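Trollell to open second tea room and tasting school in Braltach

For immediate release
8/30/24

BRALTACH – Trollell, the independent tea merchant known for its dark teas and its small neighbourhood tea room in Bodden, is pleased to announce the opening of a second location in Braltach this October. The new address will combine a shop, a tea room with 60 seats and, for the first time in the history of the company, a tasting school that is open to everyone.

The project has been in preparation for almost two years. It occupies the ground floor of a former dry goods warehouse near the river, which was empty for a long time before Trollell signed the lease.

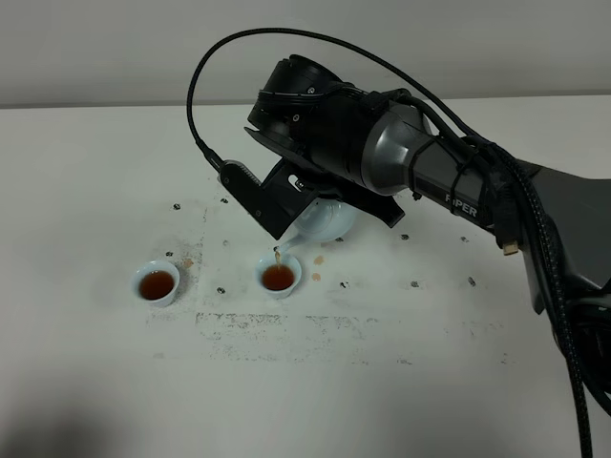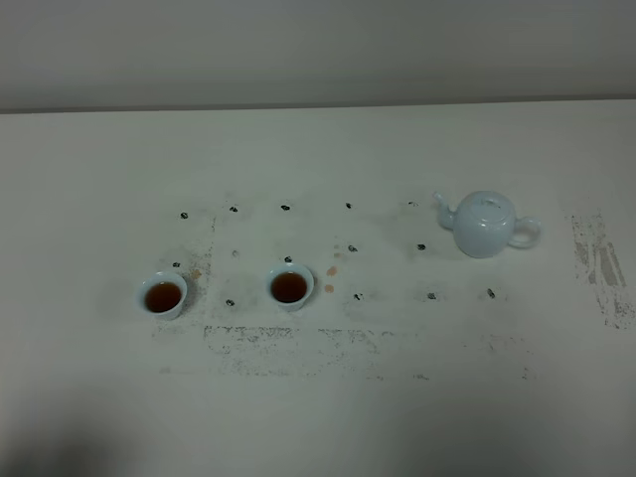 Dark tea served in small white porcelain cups. Photos: Trollell

"In Bodden we have customers who travel more than 80 kilometres to drink tea with us, and many of them are coming from the Braltach side," said Bernadette Hamel, founder and director of Trollell. "They were asking me every winter when we will be closer to them. Now I can finally give them an answer, and I am very happy about it."

A tea room with a slower rhythm

The Braltach tea room will keep the habits which regular guests know from Bodden. Tea is prepared in small pots, in several short infusions, and it is served in small cups. Guests may prepare the tea by themselves at the table or ask a member of the staff to do it for them. Hot water is refilled without charge for as long as the guest stays.

The menu will open with black teas, oolongs, aged white teas and a selection of fermented dark teas, which remain the speciality of the house. A short list of herbal infusions will be offered for guests who prefer to avoid caffeine in the evening. The kitchen is small on purpose. It will serve rice porridge, buckwheat biscuits, pickled vegetables and a walnut cake made after the recipe of the Szűcs bakery, a family business in Bodden that has supplied Trollell from its first day.

"We spoke a long time about whether the cake should change for the new place," said Hamel. "The Szűcs family listened to me politely and then they sent the same cake. They were right."

The school: beginner evenings and a longer course

The tasting school will have its own room behind the shop, with a long table and a separate sink and kettle station. Each class is limited to 10 participants, so that every person is able to taste from the same pot and to speak with the teacher.

Two formats are planned for the first season. The beginner evening lasts two hours and requires no previous knowledge. Participants compare several teas of different colour and origin, learn how water temperature changes the taste, and practise pouring without burning their fingers on the lid. The longer course consists of nine meetings and goes further into the subject: how the leaf is picked and processed, how tea is stored at home, how to recognize a tea that was kept in a humid cupboard, and how to choose a pot that fits the number of guests.

A particular meeting of the course is dedicated to porcelain and clay. Participants will drink the same tea from different cups and write their impressions before they discuss them. According to Hamel, this is the evening at which people disagree the most.

"There is always somebody who says the cup makes no difference, and there is always somebody who is almost offended by this opinion," she said. "I do not try to decide it. I only ask them to taste again, and to keep the notebook."

All classes will be given in English at the beginning. French evenings are foreseen for the spring if there is enough interest. Teapots, cups and notebooks are included in the price, and participants do not need to bring any material with them.

Buying tea with less packaging

In the shop, customers will be able to buy loose tea by weight and to bring their own tins. The staff will weigh the empty tin first and write the weight on a paper label, so the same tin can be used again on the next visit. Customers without a tin can buy one in the shop or take the tea in a paper bag with a lining that can be composted.

Trollell has also decided not to sell flavoured teas in Braltach. The aroma of such teas moves easily to the other leaves when they are stored on the same shelves, and the storage room of the new location is rather narrow. Flavoured teas will remain available in Bodden as before.

A wall of drawers from the old warehouse office was restored for the shop. The drawers are still carrying the handwritten labels of the previous users – buttons, twine, lamp wicks – and the company has chosen to leave them in their place. The teas will have their names on small cards beneath.

Jobs and local suppliers

Trollell is creating nine positions in Braltach, of which the majority are full time. Recruitment for the tea room and the shop is open now. Experience with tea is welcome but it is not a condition, as all new employees will spend their first weeks in Bodden for training.

The company is also looking for local producers of honey, preserves and simple baked goods. Interested producers are invited to write to the Bodden office with a short description of their products and the season in which they are available.

Bodden stays open

The opening in Braltach will not bring changes to the tea room in Bodden, which keeps its hours, its team and its menu. The gift cards of Trollell will be valid at both locations, including the cards which were bought before this announcement.

Registration for the first beginner evenings will begin two weeks before the opening, in both shops and by telephone. The exact day of the opening and the full class calendar will be communicated in a separate release.

About Trollell

Trollell is an independent tea merchant and tea room based in Bodden. It was founded by Bernadette Hamel, who began by selling loose tea from a stall at the Bodden winter market. The company buys in small lots, stores its dark teas in its own cellar and sells directly to the public.

Media contact
Bernadette Hamel, director
Trollell, Bodden office
Interviews and visits to the Braltach location before the opening are possible by appointment.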